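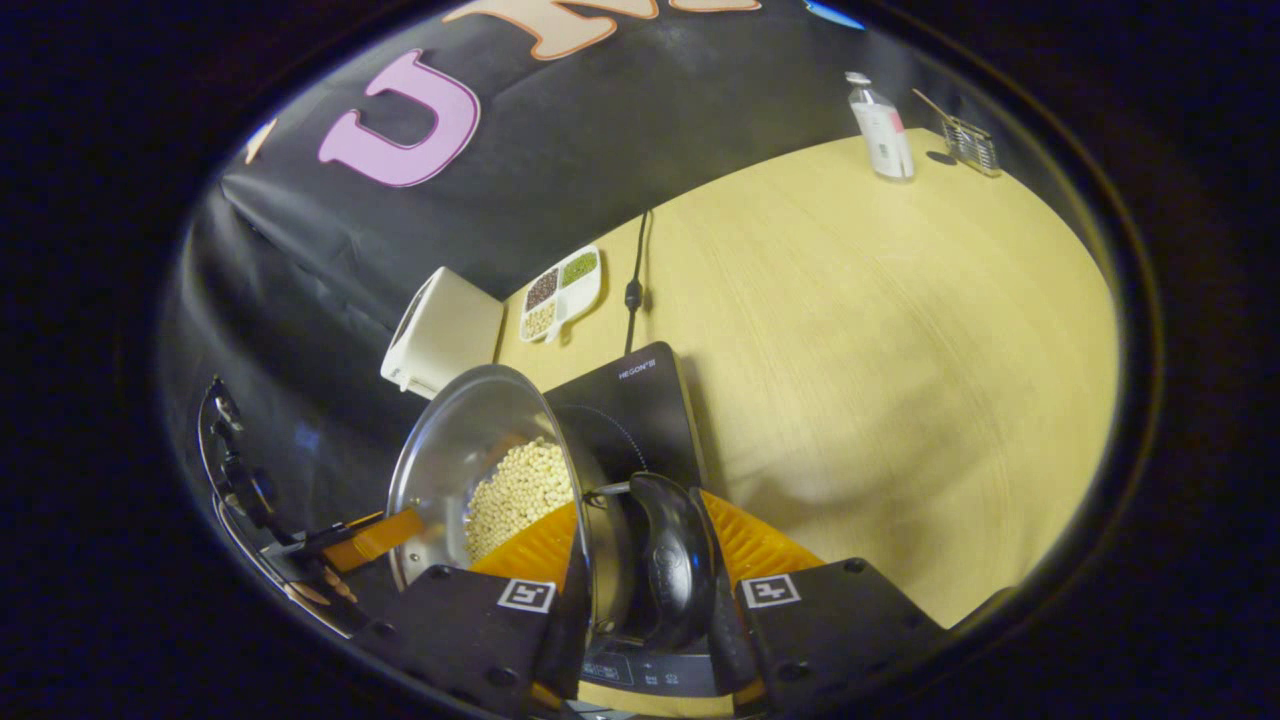 Sock news from Bolel, and a pair for you if you're quick

Hello again, everyone. It has been a long, damp April in Mornham and I have spent most of it at the kitchen table with a cup of tea and a heap of socks, which my family finds very funny and which I consider to be work. So let me tell you about them!

Many of you wrote in after the winter letter to ask what had become of the Bolel knee sock, the ribbed one with the wide flat cuff that so many of you loved and then couldn't get hold of. I had 1,091 replies to that letter (I have read every one, though I'm sorry to say I haven't answered them all, and if yours was the long one about your grandfather's army socks, please know that I read it twice). The great majority of you wanted to know the same thing. Is it coming back?

It is. Uzma Naqvi, who started Bolel and still picks every color herself, called me just after nine in the morning a little while ago to say the new run was off the machines. It has a new name, Nurkus, and a few changes, and she kindly sent me a bundle to wear before they went on sale.

First, the cuff. The old one was lovely for the first few months and then began its slow journey toward the ankle, as those of us with narrow calves know very well. The Nurkus has a deeper cuff with a softer band knitted inside it, and I wore mine through a full day of errands, two bus rides and a rather long christening without bending down once. My husband, whose calves are a good deal sturdier than mine, wore the same size and had no red ring at bedtime, so I think they've got the stretch about right.

Second, the yarn. It's now 70 percent merino, up from 55 in the old sock, and you can feel it as soon as you pull them on. They're warmer, of course, and a touch thicker in the foot, so if you like a snug dress shoe you may want to try them with that pair before you cut the tags off. I wore them with my brown lace-ups and was fine, but my black ones pinched across the toes. Bolel will take back anything unworn, with the tags still on, so don't be shy about trying them at home on a clean carpet.

Third, the toe seam, which I know sounds like a dull thing to get excited about, but bear with me. It used to sit right on top of the little toe. Now it's been moved forward and linked by hand, and I simply stopped noticing it. Uzma told me it slows down the making quite a bit and that she had a few sleepless nights over whether to do it. I'm very glad she did.

The colors this time are navy, moss, a deep plum and a gray that's a little bit lilac in daylight. I would have liked a proper mustard, and I've told her so, more than once. She says maybe in the fall.

A word on washing, as somebody always asks. Turn them inside out, wash them cool, and dry them flat or over a rail. I put one pair through the dryer to see what would happen and it came out fit for a child of six. Please learn from me.

For those who like to see and feel before they buy, Yasir Jafri at Bukhari has the full range on his front table, in all four colors and every size, including the extra-long foot that is so hard to find for men. He's very patient and he won't rush you. Bukhari is also holding back some of the old thin cotton ones for summer, at the old price, until they run out. Ask at the counter, as they aren't on display.

Now, the giveaway. Uzma has given me 70 pairs to send out to readers, one pair each, and I'd like them to go to people who'll wear them hard and tell me how they hold up. To put your name in, just reply to this letter with your shoe size, your first and second choice of color, and a line or two about what usually goes wrong with your socks. Heels worn through, cuffs gone baggy, one always missing, whatever it may be. I'll draw the names at the end of the month and write to everyone who's getting a pair. If you had a pair of tights from me in the last draw, you're still welcome to enter this one.

Next time I'll be back to hosiery for warm weather, with a look at footless tights and the eternal question of what to wear under linen trousers. I've already had some strong opinions on that from several of you, and I'd be glad of more, so do send them along with your sock troubles.

Warmly, and with very comfortable feet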